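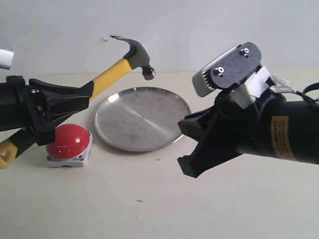 Hammer mit gelb-schwarzem Griff, daneben ein runder Edelstahlteller.

Footballsachen pflegen: was bei mir funktioniert
29/01/2018

Die Saison ist rum, und im Keller steht die große Tasche, die ich seit dem letzten Spiel nur mit spitzen Fingern angefasst habe. Jedes Jahr nehme ich mir vor, gleich nach dem Abpfiff alles auszuräumen, und jedes Jahr wird es dann doch Januar (ihr kennt das vielleicht). Ich spiele seit ein paar Jahren Safety in einer ziemlich gemütlichen Hobbymannschaft, da wäscht einem keiner die Klamotten.

Trikot und Hose
Immer auf links drehen, Klettverschlüsse zu! Ein offener Klett hat mir mal die komplette Rückennummer aufgeraut. Ich wasche bei 28 Grad – meine alte Maschine lässt sich so krumm einstellen – und schleudere mit 600 Umdrehungen. Grasflecken reibe ich vorher mit Gallseife ein und lasse sie gut 50 Minuten liegen. Weichspüler bleibt weg, der setzt sich ins Gewebe, und dann müffelt das Trikot schon beim Aufwärmen. In den Trockner kommt mir auch nichts mehr, seit sich die Nummer vorne gewellt hat.

Schulterpads
Die kommen nie in die Maschine. Ich nehme eine Schüssel lauwarmes Wasser mit einem Spritzer Spülmittel und eine alte Nagelbürste, und dann wird jede Polsterung einzeln abgebürstet. Danach mit klarem Wasser nachwischen und zum Trocknen über zwei Stuhllehnen hängen, auf keinen Fall auf die Heizung. Bei meinen ersten Pads von Astell sind die Riemen so richtig bretthart geworden, das war mein eigener Fehler.

Helm
Innenpolster rausknöpfen, Handwäsche, Handtuch drumwickeln und vorsichtig ausdrücken. Die Schale wische ich nur feucht ab, ohne Lösungsmittel! Und wenn ich schon dabei bin, schaue ich die Schrauben am Gitter durch. Eine rostige wird getauscht, die Ersatzschrauben liegen bei mir in einem Marmeladenglas neben den Stollen.

Schuhe
Erst trocknen lassen, dann den Dreck abklopfen, das geht viel besser als mit nassem Matsch. Zeitungspapier rein und nach ein paar Stunden wechseln. Die Stollen drehe ich alle raus und gebe einen winzigen Tupfer Vaseline aufs Gewinde. Bei meinen Cekholm saß letztes Jahr einer so fest, dass ich ihn nur mit der Zange rausbekommen habe, und schön sah der danach nicht mehr aus.

Handschuhe
Anziehen und einfach die Hände waschen, mit milder Seife. Klingt albern, klappt super. Zum Trocknen die Handflächen nicht aufeinanderlegen, sonst kleben sie zusammen.

Die leere Tasche wische ich mit Essigwasser aus und lasse sie offen stehen, bis im April das Training wieder losgeht.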